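Week 7 handout - Buying in simulation: the Povoma kitchen pack

Service Robots, second half. Read before lab, bring a marked-up copy. Slides are on the course page, same order as this.

Recap from last time. Three ways to get practice data for a home arm: real kitchen, mock kitchen, simulated kitchen. We did cost of the first two. Today the third, and whether to build it or pay for it.

The product. Povoma kitchen pack, sold by Ciment, yearly license per lab. You get counter layouts, appliances with moving parts, an arm model, a scene editor and a replay viewer. Trildale is the add-on that scores runs. We have the pack on trial until the end of the month, no Trildale. So anything in the sales sheet about scoring we can't check, leave it out of your review.

What to look at first: the appliances. Fixed shapes are cheap, anybody can make a counter. You pay for hinges, knobs, lids, things that move and stop moving where they should. The test item for this week is the stand mixer. Tilting head, bowl, whisk. Task is head up / head down, nothing else. Don't bother with the knob.

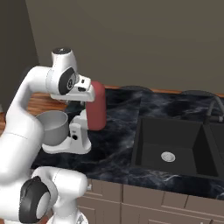
Questions to ask of any articulated asset (write these down, they come back in the final report):

- Where is the joint axis, and can you edit it?
- Are there limits on the joint? What happens at the limit, hard stop or bounce?
- Is there friction, or does the head float when you let go?
- Is the collision shape the same as the drawn shape? Usually no. How far off?
- Can you change mass without breaking the rest?

For the mixer the axis is listed in the asset file, limits too. Friction is one number for the whole joint. Real mixers have a latch and a stiff bit near the top of travel, the pack has neither. Note it as a gap but not a fatal one.

Collision shapes. Turn on the overlay before you judge a grasp. The whisk is wrapped in a simple hull, so the fingers will stop in thin air if you go between the wires. Same with the bowl handle. If a group reports "gripper fails on handle" without checking the overlay I will send it back.

Approach. Most of you last year's cohort included came in from the front, straight at the column, and ran the wrist into the bowl. Try coming from the sink side or over the back. Arm has reach for it if the base is placed well. Base placement is set in the editor, it is not part of the trial score, so take your time there. 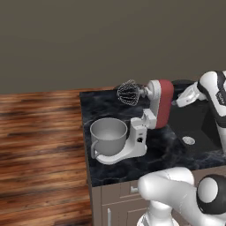
Contact settings. Default step is fine for reaching, too coarse for pushing the head. Use the small step for anything with contact, slower but the head stops jittering. Save your settings file with the run. A run with no settings file dosen't count.

Looks vs. physics. The marble and the wood floor are nice, and the sales sheet spends a full page on them. Matters if you train from camera views, matters very little if you train from joint states. Say in your review which one you are buying for. A glossy dark counter can still be a fair test for vision, so don't write it off as decoration either.

Compare with: Na, the free toolkit from week 4. No appliances with working joints out of the box, you make your own. Set up time is the real cost. Log your hours honestly, both tools.

Lab task, groups of 2:
1. Load the mixer layout, place the base.
2. 8 attempts at lowering the head, 8 at raising it. Same start pose each time.
3. Log joint angle at the end of each attempt, plus any contact you didn't plan.
4. Repeat with friction doubled.
5. One page review. Would you pay for this, for what job, what is missing.

Do not move the appliances between attempts. Do not edit the shared copy, make your own first!!

Grading: log and settings files 4 points, review 8 points. Screenshots welcome but no points for them. Late work as per the syllabus.

Reading for next time: chapter 7, the part on contact models, skip the proofs. We start with friction cones so have a look at your statics notes aswell.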